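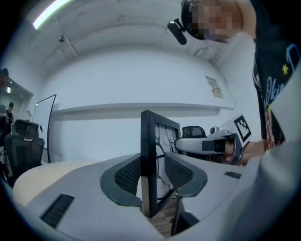

Re: [fastar-users] gripper width jumps when the other hand's tag comes into view

Hi all,

Sorry for the slow answer, I wanted to rerun a few things before I opened my mouth.

> We are on the February branch of Fastar and we keep seeing the same thing
> in two-handed sessions. The left gripper tracks fine by itself. As soon as
> the right one swings in close, its pose hops a couple of inches to the side
> and then comes back. Is this the filter, or are we feeding it something bad?
> We use the default config, apart from `max_gap`, which we set to 6.

It's both, I think, but mostly the second one. We had the same hop here in Gernerport and I blamed the filter for way too long (I even rewrote the smoothing, which made the plots prettier and the poses worse).

What I found when I finally dumped the raw detections: the hop happens when a tag gets very close to the rim of the fisheye view. The detector still returns a valid ID out there, so everything downstream trusts it. But the corners come out of the undistort step badly stretched, and the pose solve happily picks the wrong one of the 2 possible solutions. Then the filter sees a confident measurement and follows it. You get a hop, a few good detections bring it back, and it looks like a filter bug.

I went through one long session by hand. Out of 2,361 detections of the other hand's tag, 1,445 were well inside the lens circle, and I couldn't find a single flip in those. All the ugly ones were in the outer part. So my first suggestion is just to throw the outer ones away:

```yaml
tags:
 reject_outside_radius: 0.8
 check_flip: true
filter:
 max_gap: 6
```

The radius is a fraction of the lens circle, so you don't need to change it if you record at a different size. `check_flip` compares both solutions with the last good pose and takes the nearer one. It's off by default because it needs a good starting pose, and if your first detection is already flipped you'll be stuck with it. Start with both hands in the middle of the view for a moment and you should be OK. 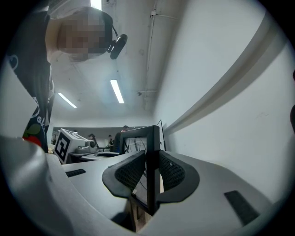

The other half of my problem was the mask. Fastar lets you black out the parts of the view that belong to your own gripper, and I had drawn mine as one big lazy ellipse across the bottom. That's fine with one hand. With two it's a mess, because the marker cube can end up low and to the left, right behind the gray body, with one side facing the lens and only part of the pattern on its upper face showing. My ellipse cut straight through it. The detector got the big side on some frames and a chopped-up top on others, and the two didn't agree. I redrew the mask as a polygon that follows the fingers and the body closely, and a lot of the jitter went away before I'd touched any other setting.

If you're using cubes, also check that the IDs in your layout file match the actual faces. I had two swapped. It doesn't fail loudly, it just gives you a cube that's rotated by a quarter turn whenever the wrong side is toward you – I only caught it by drawing the axes over the video.

About `max_gap`: 6 is fine once you're rejecting the outer detections, but don't go much lower. You'll have more real gaps now, and the filter has to coast through them. We fill the longer ones from the Dosach offline pass. If you only need clean data for training and don't need it live, I'd do that everywhere and skip the online filter.

I pushed my mask tool to the `kirmizigul-tools` folder (that's the Kırmızıgül project, same repo as before, no special characters in the path this time). You click the points, it writes the polygon, and it can step through a recording with the mask on top. Undo is broken. Press `r` to start over.

Could you send me one short recording with the hop in it, raw video plus the detections file? I'd like to see if `check_flip` alone is enough for you. And does it happen with the hands swapped, left one moving and right one still? We never got it that way around, and I'd love to know if it's just how our tags are mounted.

Cheers from a very messy desk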